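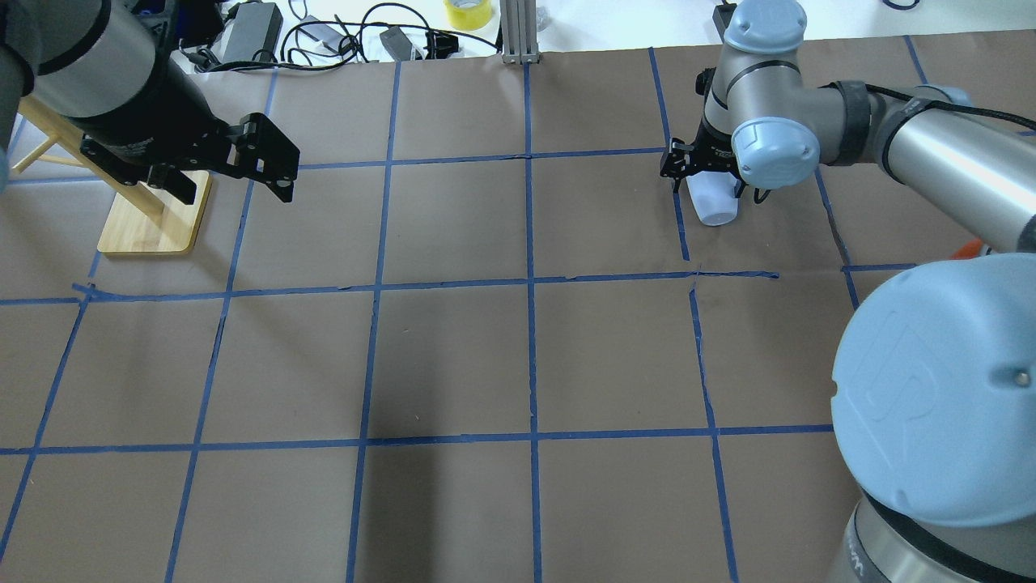 A work table covered in brown paper and marked out with blue painter's tape

Guides > Workroom > Kinitz Sorting Table > Section 2: Covering and marking your table

Section 2: Covering and marking your table

Welcome back! If you've come straight from Section 1, your Kinitz table should be standing level with its leg locks done up, and you're probably itching to tip a jar of buttons all over it. Bear with us a little longer, as the covering and marking is the part you'll be thankful for every time you sit down to sort. We've been setting these tables up in the Allanlow shop for years now, and the ones that get a proper cover at the start are the ones that still look lovely when they come back to us for new feet.

These steps suit beads, buttons, seeds, stamps, jigsaw pieces and anything else small enough to roll under the fridge. If you're sorting something greasy, such as old bicycle bits, please skip ahead to Section 4, which deals with the washable mat.

What you'll need

The Kinitz table, 600 mm deep model (for the wider one, see the note after step 4)
A roll of brown paper, plain on both sides
Painter's tape, any colour you like
Scissors, a soft pencil and a long ruler
A dry cloth

Covering the table

1. Wipe the top down with the dry cloth and check it for grit. A single grain of sand under the paper will show up as a bump, and you'll find it with your elbow for months afterwards.

2. Unroll the paper along the length of the table and let it rest overnight if you have the time. It has been curled up on a roll for goodness knows how long and it settles much better after a lie-down.

3. Cut the paper so that it hangs over by a hand's width on every side. Fold the overhang underneath, starting with the long sides, and tape it to the underside of the top.

4. Fold the corners the way you'd wrap a present. They don't have to be neat - you won't see them once you're sitting down.

Note: The wider table needs 2 lengths of paper side by side. Overlap them well and run a strip of tape along the join so that small pieces can't slip in between.

CAUTION: Keep the tape and paper clear of the hinge plate. Paper caught in the hinge will tear when the table is folded and can stop the lock from closing.

Marking out your squares

5. Decide how big you'd like your squares to be. For buttons and beads, the width of a saucer is comfortable. Jigsaw people tend to like them larger, and stamp collectors smaller.

6. Pencil a light tick along each edge wherever a line is going to go.

7. Lay the long strips first, from tick to tick. Hold the tape down at one end, pull it out just taut, and lower it rather than pressing as you go. If you stretch it hard it'll creep back and pucker the paper.

8. Lay the short strips across the top of the long ones and rub down each crossing with your thumb.

Note: A bit of a wobble does no harm at all. The squares are there to keep your colours and sizes apart, and a crooked line does that every bit as well as a straight one. Torn ends are fine too, so long as they're stuck flat.

CAUTION: Painter's tape is made to lift off, but not to stay down forever. In a hot room, or in a window that gets the July sun, change it more often. Always peel it back low and slowly, or the top layer of the paper will come with it.

9. Write your labels on scraps of tape and stick them along the far edge, where your sleeves won't rub them off. We know of one button club in Plodbridge that labels by favourite biscuit, and it seems to work for them.

When you're happy with your squares, carry on to Section 3, where we fit the Vidal clip-on lamp.

Section last revised 6/5/20

Related sections
Section 1: Unfolding and levelling the table
Section 3: Fitting the Vidal clip-on lamp
Section 4: Using the washable mat
Section 19: Spare feet, locks and hinge plates

Comments

buttonjar
Did this on the weekend and it was quite a nice afternoon's work. I'd add that if your paper has a shiny side, put it face down, the tape grips the dull side much better.

plodbridge_puzzler
Is the tape all right for jigsaws with linen backs? Mine catch a little on the edges when I slide them.

Allanlow Workroom
Hello puzzler, they can catch, yes. Try rubbing the edges of the tape down with the back of a spoon, and lift the pieces across the lines when you can.

seedsaver
Went with smaller squares for my tomato seeds and ran out of tape halfway. Buy 2 rolls!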